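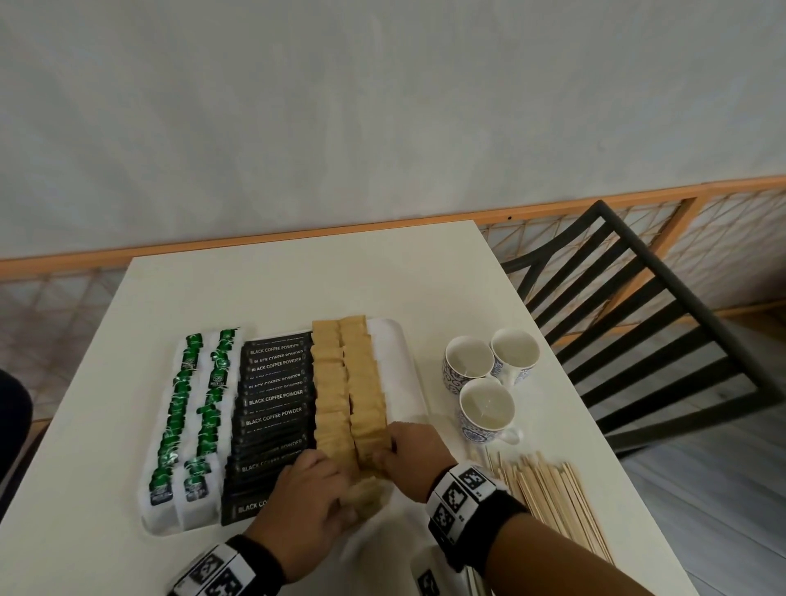
Refreshment table with the drinks tray, Skelstead meeting room.

Meeting Room Safety Check, Skelstead building
Checked by: Pei-shan Chang
Month: January
Items on form: 87. Only those with comments are copied below.

4. Exit door opens fully from inside
Pass. The sign says "push firmly". A fire door that needs instructions is a door I'd like looked at again.

9. Extinguisher in date
Pass, going by the tag. The tag is filled in with the same pen and the same initials for every visit, so I would like to see the Fung invoice before I believe it.

15. Emergency lighting
Fail. Stayed on for 8 minutes with the breaker off. Clive Catterall tells me it "always did an hour before". There is no record of that test.

16. Emergency lighting, stairs
Not tested. The key to the panel is at Rarkesthorpe.

22. Walkways clear
Pass at 7 a.m. Ask me again when there's a full meeting and coats on the floor.

31. Chairs sound, no loose joints
Pass with comment. Two wobble. Both were marked "repaired" on the last form. Tightened by hand is what I'd call it.

38. Hot water urn, cord and plug
Fail. Cord is warm near the plug after a short boil. Taken out of use and labeled. Please don't peel the label off this time.

39. Urn on level surface, away from edge
Not applicable while 38 is open.

52. First aid kit complete
Fail. Burn dressings missing, eye wash expired. The checklist inside the lid is fully ticked.

60. Carbon monoxide alarm
Pass. Sounded on test button, which proves the button works.

71. Evacuation plan posted
Pass. Shows a corridor that was walled up during the Talluvetti work. Needs redrawing.

Actions
15 and 38: Tin-yau Wan, before the room is booked again.
52: Shu-fen Lu.
71: Clive Catterall. Also carried over from last time.

Recheck due in February. Receipts please, no verbal updates.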